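De: Lista Bricolaje y Reformas
Asunto: Re: [bricolaje] Llave de paso que gotea por el vástago
Fecha: 9/10/25

Hola a todos:

Perdonad que conteste con tanto retraso, que llevo dos semanas con la casa patas arriba. Pego lo que se escribió en la lista y os cuento debajo, porque a mí me pasó lo mismo en enero y creo que os puede ahorrar alguna vuelta.

> Buenas, tengo una llave de paso antigua debajo del fregadero, de las de
> volante, que pierde agua por el eje cuando la abro del todo. Cerrada no
> gotea nada. Es una Varico, o eso pone medio borrado en el cuerpo. ¿La
> cambio entera o hay manera de arreglarla? He visto recambios de Postar
> a buen precio pero no sé si las roscas coinciden. Tampoco sé si hay que
> cortar el agua de todo el edificio, que los vecinos ya me miran mal
> desde lo del taladro. Gracias de antemano.

Lo del taladro lo entiendo perfectamente, jaja. A ver, por partes.

Si pierde por el eje y solo con la llave abierta, casi seguro que es la estopada, o sea, el relleno que va debajo de la tuerca pequeña por donde sale el vástago. Con los años se seca y se encoge. Antes de comprar nada, prueba a apretar esa tuerca un octavo de vuelta con una llave inglesa, sujetando el cuerpo con otra para que no se te retuerza la tubería. Un octavo, no más, y miras. Si sigue, otro octavo. Yo la mía la apreté como si fuera la rueda de un camión y luego no había quien girase el volante, tuve que aflojarla y empezar otra vez (y encima me dejé los nudillos contra el mueble).

Si apretando no se arregla, toca cambiar el relleno. Cierras la general de tu piso, abres un grifo para quitar presión, sacas el volante, aflojas la tuerca y con un punzón fino vas retirando lo viejo, que sale a trocitos. Luego enrollas cordón de grafito o de teflón alrededor del eje, tres o cuatro vueltas en el mismo sentido en que aprieta la tuerca, y a cerrar. Yo usé cordón de la marca Starnus, que es el que tenían en la ferretería de mi barrio, y ahí sigue. Creo que me costó menos que el café que me tomé después.

Ah, y pon un cubo debajo aunque hayas vaciado. Siempre queda agua en el tramo. 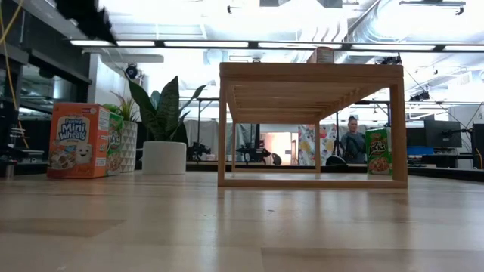 ¿Hace falta cortar el agua de todo el edificio para cambiar el relleno?

Con cerrar la llave general de tu vivienda basta, siempre que cierre bien. Compruébalo antes: la cierras, abres el grifo más bajo de la casa y esperas unos minutos. Si deja de salir agua, adelante. Si sigue saliendo un hilillo, entonces sí, avisa a la comunidad y que corten el montante un rato.

Sobre los recambios de Postar: yo no me fiaría solo del nombre de la página. Las llaves viejas llevan a veces una rosca que ya no se ve mucho, y en el catálogo te ponen la medida nominal y te quedas igual. Lo que hice yo fue desmontar la montura (la pieza que lleva el eje y la zapata) y plantarme con ella en el mostrador. La referencia que me dieron fue la 1524 y me entró a la primera, pero no la pidáis a ciegas por internet, que la vuestra puede ser otra. Primero me habían vendido la 1071, que parecía idéntica y no agarraba ni dos hilos. Dos viajes por no llevar la pieza en el bolsillo.

Si al final la cambias entera, yo pondría una de esfera de cuarto de vuelta. Son más cómodas y no llevan tanta historia. Eso sí, hay que abrirlas y cerrarlas un par de veces al año porque con la cal se quedan agarrotadas, y el día que la necesitas te acuerdas de toda la familia del fabricante. La que puse en el baño es una Sugiyama, normalita, y de momento va suave. Para el fregadero fijaos en que la palanca no choque con el sifón, que yo lo vi cuando ya tenía todo apretado y me tocó ponerla de mariposa.

En cuanto a herramienta, con una inglesa que abra hasta 32 mm, otra cualquiera para sujetar, el punzón y un trapo vais servidos. Si el volante está pegado, un poco de aflojatodo y paciencia, sin golpes de martillo, que esos cuerpos de latón viejo son más frágiles de lo que parecen.

Por cierto, ¿alguien ha probado la cinta de teflón gruesa en vez del cordón para la estopada? Un fontanero me dijo que retorciéndola bien hace el mismo papel, pero no sé yo si aguanta en la de agua caliente. Tengo otra llave en el lavadero que empieza a sudar y quería saberlo antes de ponerme.

Y si el de la consulta sigue por aquí, que cuente cómo quedó.

Un saludo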